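FC Mukora, section amateurs
Compte rendu de la réunion du bureau, jeudi soir, club-house

Début 19h10. Quorum ok. Excusés : le responsable des U15 et la personne des licences (malade). Compte rendu précédent adopté sans remarque, sauf une coquille sur l'horaire des entraînements gardiens, corrigée.

1. Résultats et calendrier

Équipe première : victoire à Cluvov, 2-1, match moyen mais trois points. Défense à trois testée en seconde mi-temps, le coach veut continuer comme ça jusqu'à la trêve. Réserve : nul à la maison, but encaissé sur corner, encore. U17 : report, terrain gelé, nouvelle date pas encore donnée par le district. Relancer.

Le déplacement à Flivcombe est avancé d'une heure, coup d'envoi 14h. Départ du car 11h30 devant le stade, on n'attend pas les retardataires. Prévenir les parents pour les deux jeunes qui montent avec la première.

2. Tournoi de février

Le gymnase est réservé, confirmation reçue par mail. Format : matchs de douze minutes, deux poules, puis demi-finales. Pas de match pour la troisième place, on avait fini trop tard la dernière fois. Discussion assez longue sur les tacles en salle : interdits, y compris pour le gardien hors de sa surface. Les arbitres seront des joueurs de la réserve, à former avant (règle de la rentrée au pied, fautes cumulées).

L'académie Gilani demande à inscrire une deuxième équipe. Accord de principe si une place reste libre à la clôture des inscriptions. Leur répondre vite, ils attendent.

Buvette : même formule que l'an dernier, crêpes en plus. Il faut un deuxième frigo. Quelqu'un se renseigne pour en emprunter un.

3. Finances

Solde de la caisse buvette : 290 euros. Le loto a rapporté plus de 1000 euros, très bonne surprise, à mettre sur la ligne matériel. Facture des maillots U13 toujours contestée, deux tailles fausses, on ne paye pas tant que l'échange n'est pas fait. Amendes pour cartons : rappel, c'est le joueur qui règle, décision déja votée en début de saison.

Licences : 122 validées. Les dossiers sans certificat médical sont bloqués, donc pas de match pour les joueurs concernés, même en dépannage. Certains coachs ont râlé. On ne change pas.
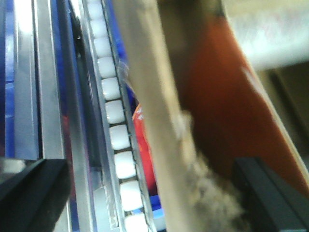

4. Terrains et matériel

Terrain B : but côté route, filet à recoudre avant samedi. Piquets de corner à remplacer. L'éclairage du fond saute quand les douches tournent, la mairie doit passer, relance envoyée deux fois déjà. En attendant, les seniors s'entraînent sur la moitié éclairée, les U17 prennent le synthétique jusqu'à 19h30.

Clés : un jeu manque toujours. Si on ne le retrouve pas, on change le barillet du local ballons.

5. Divers

- Photo d'équipe : après l'entraînement de jeudi prochain, maillot domicile, shorts propres svp.
- Site du club : classement pas à jour depuis la trêve des jeunes, à refaire.
- Comportement au bord du terrain : deux parents rappelés à l'ordre en U11. Affiche à remettre à l'entrée, main courante obligatoire pour tous le monde.
- Stage de printemps : point reporté, pas le temps.

Vote sur le format du tournoi : adopté, une abstention.

Fin 21h05. Prochaine réunion même lieu, même heure, apporter les feuilles de frais kilométriques.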